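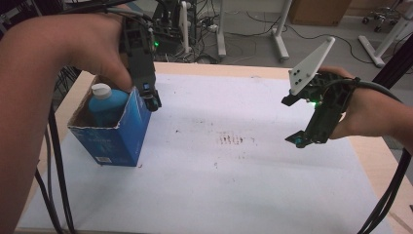

Nima Karimi wrote after my first note on the Briltley table cover that white is the wrong color for a packing table, as every scuff shows, and that gray would have been the better order. I have had the white one down for 7 weeks and half agree. Gray smudges build up wherever boxes get turned, and the dark streaks near the middle are there for good. A damp cloth lifts the lighter marks. Dish soap did no more than water.

The sheet cost 32 dollars and came rolled. It took 9 hours under weights to lie flat, against the two given on the leaflet. I cut it slightly short so that a strip of the wooden edge stays bare for clamps. Small cartons stand steady on it, including open-topped ones with a bottle leaning inside.

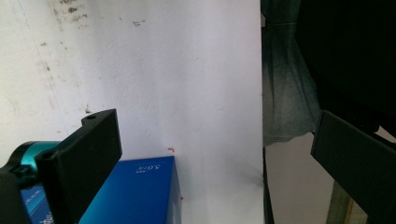 Glare is low under the ceiling lights, and a glossy blue box stands out well against the white – useful when sorting by color. Small silver printing on a box is another matter and still needs a lamp.

Corners have not curled. The longer Edthorpe roll costs 80 dollars and would cover two tables my size. I would buy the Briltley again, in gray if they make it.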